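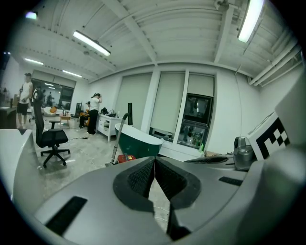 *Gripper closed, bathtub end of the room.*

## Running the handheld gripper demo at an open day

Quick version, for whoever gets the Bramness slot in April. Full notes are with Eglė Laur.

**Before doors**

1. Charge both batteries to 100. Not 66 like last time, it died mid-visitor.
2. Walk the floor. Cables flat or taped, chairs pushed back.
3. Wipe the finger pads with a dry cloth. No spray.
4. Check the marker block is tight. If it wobbles, tracking drifts and you'll chase it all evening.
5. Record one throwaway clip. Open it. Watch it to the end.

**With visitors**

- Show it closed first, fingers meeting in the middle, then open slowly. People want to see the seam.
- Hand it over grip first. Two hands until they've got the wieght.
- Let them pick up something soft. Sponge, rolled sock. Keep glass out of it.
- Keep the marker facing out. Sleeves cover it constantly.
- 2 minutes each, then swap. Callum Tindall let people run on at Rosmont and the line went out the door.
- Vacuum pickup by the tub: only if they ask. Long pole, tips over easy, so stand next to it.

**If it goes wrong**

Fingers stick: power off, wait, power on. Don't pry them.
Clip won't save: card is full. We filled one at clip 116. Spare is in the Tuncer case, side pocket.
Tracking jumps: lower a shade or turn so the lights are behind you, then recalibrate.

**After**

Copy the clips off *before* you pack. Label the folder Flurkico-openday plus teh month. Gripper goes in the case fingers closed, marker side up.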